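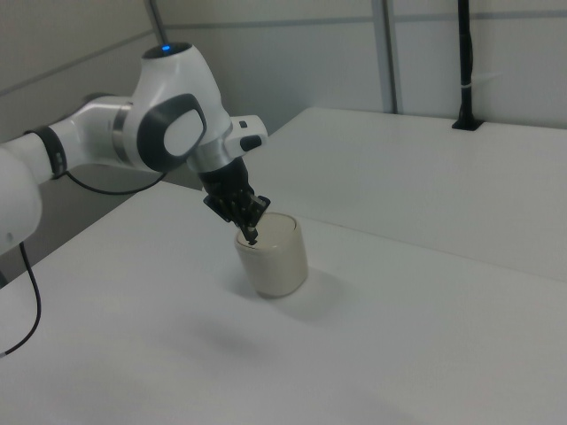 The arm with its fingertips in the cup, Custham bench.

Progress report, equipment planning grant
February 25, 2022

Hi all,

Time for the second report, and I'll start with the money, as I know that's the page everyone flips to first. We have spent 219 hours of bench time out of the 232 you approved for the trial period, so we're close to done with the testing part and well into the shopping part. No equipment has been bought yet. I said in November that I wouldn't sign anything until we'd run our own parts on a loaner, and I've stuck to that, even though the Brelteo sales office has been very (very!) friendly on the phone.

Quick reminder of what we're trying to decide. Custham packs small containers by hand on two shifts, and the plan is to put an arm on the cup line first and then see about the trays. The grant covers the planning and the trials. The purchase itself comes out of next year's capital budget, so what you get from me at the end is a recommendation with prices I'm willing to stand behind.

The arm

I'm pretty settled on this one. The arm we've had on the bench does what we need as far as reach goes, and the people who'd be working next to it got comfortable with it faster than I'd guessed. Teaching it a new position takes a few minutes by hand. My one gripe is cabling. The lines hang off the outside, and on a real station with folks walking by I want them clipped down or run through a sleeve. I've added a line for cable dressing to the budget. It's small money but I forgot it completely the first time around.

The gripper

More of an open question! The black multi-fingered hand is the expensive item on the whole sheet, and I went in assuming we'd end up with a plain two-jaw gripper. Then we started trying to pick up cups from the inside, fingers down into the open top, and I got a lot more interested. Going in from above means we don't need clearance on the sides, and on the real line the cups sit almost shoulder to shoulder. A two-jaw would need us to spread them out, and that means changing the infeed, and changing the infeed means talking to Sandhu about conveyor work that isn't in anybody's budget.

So I've priced it both ways. Option A is the fingered hand and the infeed stays as is. Option B is the cheap gripper plus conveyor changes. On paper they land closer together than I expected, and Option B shuts the line down for longer. I'm leaning A. What bothers me about A is spares: Brelteo quotes 18 weeks on a replacement hand, and I don't love the idea of one broken finger parking the station until summer. I've asked them what it would cost to keep a second hand on our shelf and I'm still waiting for a number in writing.

Tables and the rest

We've been running on plain white tabletops and they've been fine for trials. For the real station I want something heavier that can be bolted down. Sandhu gave us a quote for a steel base with leveling feet, and I also asked the shop at Fastville, who can weld us one if we send drawings. Fastville is cheaper but they can't start until the drawings are approved, and that part is on me. I'm behind on it. I'll get them out before the next report.

Guarding is the piece I know least about. I've penciled in an allowance and I'd like to spend some of the remaining hours on a proper risk review before we commit to a floor layout. If the review says we need a fence, the footprint grows and we lose the pallet spot by the door, so operations should hear that from me early.

Where the budget stands

The trial side is on track and I'm not asking for more hours. I would like to move what's left in the travel line over to training. We planned 2 trips to see other installations and ended up doing one, and I got most of what I needed out of it. Two operators and one maintenance tech could take the basic programming course for what the second trip would have cost. Please let me know if that needs a formal change request or if an email will do.

Still to come from me: the spare hand price, the drawings to Fastville, the risk review, and a one-page comparison of Options A and B with install time included. I'd also like to try the stacked cups before the loaner goes back, as every trial so far has been single cups and the line won't always be that polite.

Call me if anything in the spreadsheet looks odd. Tab three is the current one, please ignore tab two.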